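Visit report: Plollport mineral pigment and plaster works

Plollport lies at the end of a single-track road, and the works occupies most of the flat ground between the road and the quay. The visit was arranged through Sushil Gautam, who buys finishing plasters for Bajpai, and was led by the production manager, Amanuel Weldu. The tour covered raw material intake, grinding, blending and the finish library.

Intake and grinding

Clay and ochre arrive in bulk and are stored under cover in open bays. Moisture is checked at the gate and again before the material goes to the dryer. The site runs 2 mills. The older one handles coarse grades for base coats; the newer one, supplied by Tornine, was installed in August and is reserved for pigments. Weldu said the changeover between colors takes most of a shift, the greater part of it cleaning. Dark grades are therefore run last in each cycle.

Dust extraction has been rebuilt along the mill hall. Filters are changed on pressure drop, with no fixed interval.

Blending

Lime plasters are blended in batches of 900 kg. The operator, Yogesh Pant, weighs pigment by hand on a separate bench scale – automatic dosing was tried and proved too coarse for the weaker tints. A retained sample from each batch is troweled onto a board, cured and compared with the master. Boards are kept for 3 years.

The most common complaint from customers is uneven color on large walls. Pant attributes it mainly to suction differences in the substrate and to crews stopping for lunch halfway across a wall. In the mottled finishes some variation is wanted, which makes the limit of acceptance hard to write down. The works now agrees it with the client on a sample panel.

Finish library

The library holds the master boards, filed by reference number. Olive and mustard shades take up a full cabinet. Reference 2077, a yellow-green ochre blend, has been the best seller under the Okosis label. Sushil Jaiswal, who keeps the library, also prepares rendered views for architects. He warned that a cloudy finish looks much flatter on screen under diffuse light than under a low lamp.
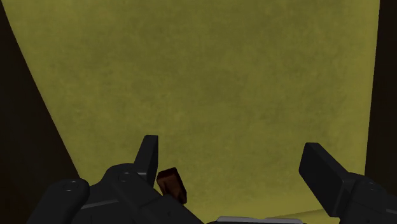
Practical notes

Visits are by appointment only. Safety shoes are required throughout, and masks in the mill hall. Ezequiel Zamudio at the front office handles bookings and will send color cards on request. Parking is on the quay side; the weighbridge lane must be kept clear.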